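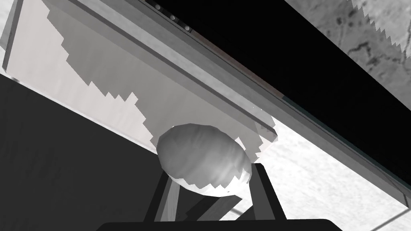
Floarea Costache would like to know when a machine will put away her dishes, and she does not accept "soon" as an answer. She wrote to us in spring that every company in this field has been saying "soon" for as long as she has followed it, and that a press release should for once say what the machine cannot do.

We have taken her letter seriously. With this release, Plomaseck publishes the results of its first full chore study, including the parts which are not flattering for us.

**Plomaseck publishes chore study: grasping is good, finishing the job is still difficult**

Hillereck, 17/06/2024

Plomaseck, a developer of control software for household and shop-floor robots, today makes available the report of its chore study. The study asks a simple question: can a machine with a two-finger gripper do the small work that people do at home and in a shop every day, from beginning to end, without help?

The short answer is: not yet for most chores, and yes for a few of them.

The study covers 11 chores. They were chosen together with Orstead, a housewares retailer which also let us study the work in its stockroom. Six of the chores belong to the home, for example putting cups on a shelf, sorting cutlery and moving eggs from a carton to a bowl. The other five belong to the shop floor, for example filling a shelf from a box and returning misplaced goods to the correct place.

All chores were first attempted in simulation. In total, 1549 attempts were made there. After this, 362 attempts were made with real equipment in our test kitchen in Hillereck and in the Orstead stockroom. An attempt was counted as successful only if the complete chore was finished and no person had to touch anything. If the robot placed five cups well and dropped the sixth, the attempt was counted as failed. We know that this rule is strict. A person who comes home and finds one broken cup on the floor would probably also be strict.

**What works**

Picking up a single object is today quite reliable. Smooth and rounded objects were for many years a problem for two-finger grippers, because there is little surface for the fingers to hold. In our simulation this is now one of the better results, and most of the progress came over to the real equipment. The software adjusts the closing of the fingers in small steps and stops when the object no longer moves between them.

Filling a shelf from an open box was the best of the shop-floor chores. The goods have regular forms, the shelf is always in the same place, and nobody is in a hurry at night. Orstead has decided to continue with this chore in a longer trial which begins later in June.

**What does not work**

Everything which is soft, tangled or hidden remains difficult. Folding a towel was possible when the towel was already lying flat, but taking it out of a full basket was mostly not. Sorting cutlery failed often when two forks were hooked together.

The second weakness is recovery. When a person drops a spoon, this person bends down and picks it up, and after that the work goes on. Our system noticed the loss in many cases, but then it frequently continued with an empty gripper or stopped and waited. For a household this is not acceptable.

The third weakness is the distance between simulation and reality. A simulated kitchen has no crumbs, no sticky handle and no carton that tears. The report shows the simulated and the real results next to each other for every chore, and in four chores the difference is large.

"I was asked many times to give one number for how ready the robots are, and I prefer not to give it," says Aiguo Qian, head of the study at Plomaseck. "For a shelf in a closed stockroom, I would say let us try it. For a family kitchen in the morning, I would say please wait. The hand can already hold an egg in many cases. It does not know yet what to do when the bowl has been moved."

**Next steps**

The coming work will concentrate on recovery after mistakes. For this purpose Plomaseck has started a cooperation with Shojaei, an engineering office which develops touch sensors for gripper fingers. The first fingers with these sensors will be mounted in the test kitchen this month. The household chores will then be repeated under the same strict rule, and the new results will be published also if they are worse.

Plomaseck does not announce a household product with this release, and no date for such a product has been set.

**Availability of the report**

The report and the descriptions of all chores can be requested free of charge from the press office. The package also contains 349 recorded attempts, among them many failed ones, which may be used for teaching and research.

Visitors from the press and from schools are welcome in the test kitchen after registration. Ms. Costache has received an invitation. She has replied that she will come, and that she will bring her own dishes.

**About Plomaseck**

Plomaseck develops software that lets robots grasp and place everyday objects. The company is based in Hillereck and works with partners from retail and engineering.

**Press contact**

Plomaseck Press Office, Hillereck
Requests for the report: please write "Chore study" in the subject line.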